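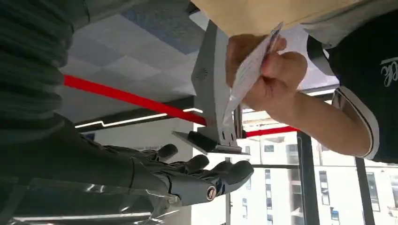 For the best part of her working life she has been trying to persuade people that who you ask matters quite as much as how many you ask, and she is still cheerful about it, even on a wet April morning with a pile of marking beside her. She teaches survey statistics at Bremness College and spends the rest of her week helping a small research firm, Billerlow, to plan its household surveys. I had asked her for a plain explanation of cluster sampling, expecting a formula, and she started on jumpers. Suppose you wanted to know how tightly a piece of ribbed knit had been made, something like the dark greenish-black fabric in the photo at the top of this page. "Well, you wouldn't take all your measurements along one ridge, would you?" she says. "You'd learn a great deal about that ridge. But the stitches beside each other were all made at much the same tension, so the tenth measurement is mostly telling you what the first one did."

People who live near each other, she goes on, are rather like that. They have similar houses, use the same bus, and quite often have the same opinion of the bus. If an interviewer is sent to one street and knocks on twenty doors, the twenty answers will tend to agree more than twenty answers gathered from all over town.

The survey she likes to teach from was done by Billerlow in Purnstead, and it was about buses, as it happens. There were 1446 streets on the list. Sending interviewers to every one of them was out of the question, so the firm drew 25 streets at random and completed 20 interviews in each. That made 500 interviews altogether, and 144 of those people said they had used a local bus in the past week.

"So that's 28.8 per cent, and my students are very happy with that, and so am I," she says. "It's what they do next that keeps me in work."

What they do next, it seems, is reach for the usual formula for the margin of error, the one in all the textbooks, which assumes that every person was picked separately from everybody else. It gives them four percentage points either way. They write down a 95 per cent confidence interval from just under 25 per cent to just under 33, and they underline it.

When you allow for the streets, though, things look different. She worked out something called the design effect, which compares how uncertain your estimate really is with how uncertain it would have been from a simple random sample of the same size. In Purnstead it came to a little over 2.7. Divide the 500 interviews by that and you get what is known as the effective sample size, and here it was 183.

"I do love that number," she says, laughing. "You can see their faces drop! They say, but we talked to five hundred people. And of course you did, and I'm sure it was lovely, and for this one question they're worth the same as 183 people chosen one at a time."

The margin of error goes up to 6.6 points, so the interval now stretches from 22.2 per cent to 35.4. I asked whether the council people who had to read the report were disappointed, and she thought for a while before answering. They were, a bit, at first. One of them asked whether they might have the narrower one back.

She is quick to say that none of this makes clustering a mistake. Visiting people scattered all over a town costs a great deal in petrol and in patience, and for the same money you might have managed far fewer interviews. The trick is in the balance. More streets and fewer doors in each will nearly always serve you better, if you can afford the travelling, and ten doors in each of 50 streets would have brought the design effect in Purnstead down to something nearer 1.8.

It also depends on the question, and this was the part I hadn't expected. Bus use clings to streets, for obvious reasons (some have a stop at the end and some don't). Ask the same 500 people whether they are left-handed and the street hardly comes into it, so the design effect would be close to one and the textbook formula would do perfectly well. "You can't have one figure for the whole questionnaire," she says. "People want one. I get emails."

I wondered what an ordinary reader, faced with a survey in a newspaper, ought to look for. She would like us all to turn to the notes at the back and find out how the people were chosen, and whether the margin of error takes that into account. If the notes only give the sample size, she suggests writing in to ask. She has done it herself many times, always very politely, and usually gets a reply.

Before I left she showed me the workbook her second-years use, which is called Bustamante after the made-up island where all its exercises are set. The island has villages, a ferry and a great many goats, and the students have to draw a sample of households without ever sending anyone to the same village twice in one day. She is rewriting the chapter on goats this summer, as they turn out to be very heavily clustered.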